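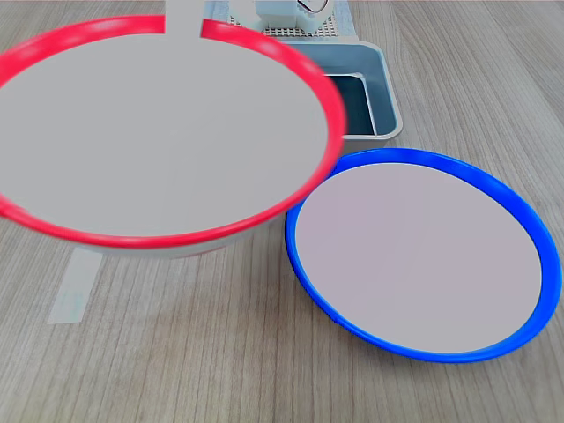 *Slide 1. Red-rimmed bowl and blue-rimmed plate, with a gray tray behind.*

**Speaker notes – Tableware and Color in Shared Dining Rooms**
Felicidad Cabrera, Kundiritz Residential Services
April 23, 2025

Good morning. Thank you to Chukwuemeka Okonkwo for the introduction and to Stustex for the use of the hall.

Leave the slide up during this part. Ask the audience to look at the rims first. Both pieces have a pale interior and a strong band of color at the edge. On a pale table, a plain white plate is hard to pick out for many of our residents. A colored rim marks where the dish ends.

**Background**

Kundiritz operates three dining rooms and serves 921 meals in an ordinary week. Until last June, all rooms used plain white dishes. Staff at the Stovavik house asked for a change after repeated reports of food pushed over the edge of the plate.

**Selection**

- Interiors remain pale, so that food stays easy to see.
- Rim color indicates the course in our rooms: red for soup and cereal, blue for the main meal.
- Trays are gray in all locations. Bright trays were tried for about six weeks and withdrawn, as they competed with the rims.

(Pause. Pass the two sample plates to the front row.)

**Table setting**

The bowl is set to the upper left of the plate, and the plate stays within easy reach. Rims may touch. Staff at the Kratochvíl house prefer a small gap – this is acceptable, provided that the order is the same at every seat.

**Care**

Dishes with chipped rims are removed from service the same day and recorded in the kitchen log. Replacement stock is ordered by the house manager.

Move to slide 2, seating plans. Questions on cost are to be held for the afternoon session.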